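The Second Bin

Teresa Mac Carthaigh told me on my first morning that the arm would learn from my hands, so I should be careful what I taught it.

I had worked twelve years in the laundry of a hotel in Derlow. I knew how to fold, how to sort, how to lift a wet sheet without hurting my back. The advertisement from Mastance asked for patience and two good hands, and this was all I could offer. They gave me a chair, a pair of handles on a stand, and a row of toys.

When I moved the handles, the arm moved. It sounds simple. But my hand has skin and the arm has none, and for the first days I crushed things. A paper box, a sponge, a ball that I did not like anyway. Teresa sat behind me and wrote in her notebook, and she never raised her voice.

"Again," she said. "Slower when you go down. It cannot know that you are nervous, it only knows that you stopped in the middle."

The task was to take each toy from the front bin and put it into the one behind. When all were across, somebody tipped them back and we started again. The good tries were saved and the bad ones also, but with a different mark. By February the counter on the wall said 2,613, and a part of this number was mine.

I did not tell my mother exactly what I did. I told her that I worked with machines. She imagined cars.

My daughter Rocío knew. She was then in the age when she asks everything twice. "Does it know the names of the toys?" she asked me in the kitchen.

"No."

"Do you tell it?"

"No, I only show it."

She thought about this and went on with her soup. The next day she gave me a list on a page from her school notebook, with names for all of them, as I had described them to her. The dinosaur was Escobedo, like the dentist. The blue cup was only Cup. She had signed it at the bottom with her full name, Rocío Orozco, as if it was a contract.

I took the list with me and put it beside the handles. I did not read it aloud, but I began to use it in my head. Now Escobedo, I thought, and brought the fingers down, one on each side of his back, and closed them. Now the block. With Escobedo I was always good. With Cup I was bad, because a cup rolls when you touch it at the rim, and if you close too early it turns away from you like a child who does not want the coat.

Teresa saw that something had changed. "You wait now before you close," she said.

"Is it wrong?"

"No. But then it will wait too."

I had not thought of this. In Grornmont, where the company had its other building, they were going to put our tries together with theirs, 100 from every person, and the arm there would learn from all of us. Somewhere in it would be my waiting, this small stop above the cup. I was a little ashamed, and also I was proud — I could not say which was stronger.

That afternoon I asked to begin with Cup and not leave it for last, as I always did. Teresa looked at the clock. She had a train at 4 and she liked to be early for it. Then she sat down again and opened the notebook.

"Go," she said.

I put my hands on the handles. I moved to the right, over the block and the others, and I turned the wrist a little more than I usually did, so one finger would go down on the far side. The motors made their thin noise. My shoulders were up by my ears, and I let them fall.

"Slower," said Teresa, very quietly.

I went slower. I held the fingers open and I waited, as long as I wanted to wait, and behind me I could hear that her pencil had stopped. 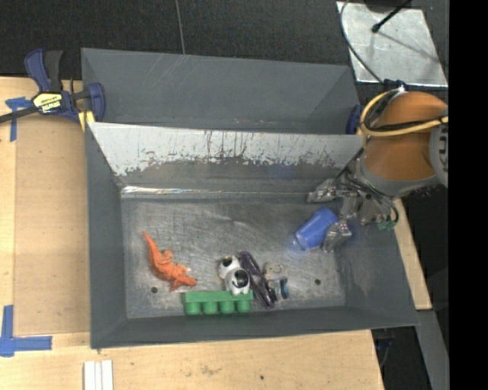 Cup first, with Escobedo still at the left of the bin.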